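Fitting a shelf unit back together after a move

Quick one, did this last weekend and want it written down before I forget. Unit is the two-tone Mulness type, bought used. Same steps should work for most tall units with cubbies.

What you need
Screwdriver, rubber mallet, level, painter's tape, a blanket. Second person for step 4. Allow 40 minutes, more if you lost the hardware bag like I did.

1. Sort the panels
Lay them flat on the blanket. Orange-brown ones in one pile, gray in the other. Tape a scrap on each with top / left / right. Do not skip the tape.

2. Build the shell
Sides to the bottom first, then the top. Screws in loose, dont tighten yet. Check corners with the level.

3. Shelves and gray panels
Slide the shelf in, trimmed edge facing out. Gray panel next, grain running sideways. Small dividers last, they make the little compartments where the gray meets the shelf. If one sticks, tap it, mallet only.
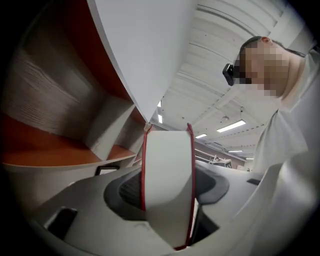
4. White board
Big and awkward, two people. Carry it on edge, keep your fingers off the corners. Peel old tape off before it goes anywhere near the unit, warm water gets the residue. Jihad Moussa in the comments uses a hair dryer, works too.

5. Tighten everything
Bottom to top, half turn each. Then the wall strap. 2 screws, into a stud, not just drywal.

Wait a day before loading it. Heavy stuff on the low shelves.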